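Birska mill shootings

The Birska mill shootings were the killing of striking textile workers and members of their families by government troops in the river town of Birska. The event took place in April, in the third week of a strike at the Derkus weaving mill. The official count gave 13 dead. Organisations of the families have always held that the number was higher, and a later petition for a public inquiry carried 1,621 signatures.

Background

Birska had lived from cloth for several generations. The Derkus mill was the largest employer in the town and produced towelling, bed linen and plain cotton for export. When the company cut the piece rate and at the same time lengthened the night shift, 500 weavers stopped work. They were joined by dyers and by labourers from the railway yard, who refused to load finished goods.

The military government of that period considered every strike as a political act. Newspapers were forbidden to write about the stoppage, and the telephone exchange in Birska was closed to private calls. A company of 200 soldiers was brought from the garrison at Vivcombe and lodged in the grammar school.

The shootings

In the early morning, before the change of shift, a crowd gathered on the bridge between the mill and the workers' quarter. Many had come with food for the pickets. According to the army, stones were thrown and an officer was hurt. Witnesses from the quarter said that the order to clear the bridge was given only once, by a loudspeaker which could not be understood over the noise of the weir. The firing lasted less than two minutes.

The wounded were carried to the hospital of the Choo mission, on the far bank. The staff there kept their own register of admissions, and it later became the most important document of the case. Several of the dead were buried at night under guard, and their relatives were given a printed form in which the cause of death was left blank.

Aftermath

The strike ended four days later. The company restored the old piece rate but dismissed the members of the strike council. For many years it was not permitted to mark the graves, and families who laid flowers on the bridge were fined.

After the return of civilian rule the mission register was published. A parliamentary commission found that the use of live ammunition had no lawful basis, but it had no power to bring charges. Modest compensation was paid to the families, and some refused to accept it.
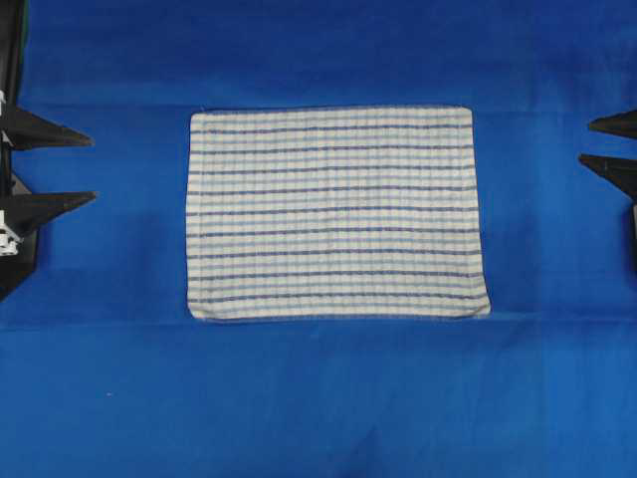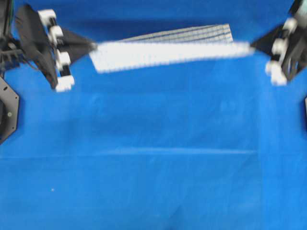
Cloth on a blue fabric surface.

Commemoration

A stone tablet was placed at the eastern end of the bridge. It carries the names from the official list, with an empty space left under them at the request of the families. Each April the mill whistle, which is now kept by the town museum, is sounded at the hour of the shooting. The Vivcombe garrison archive remains closed to researchers.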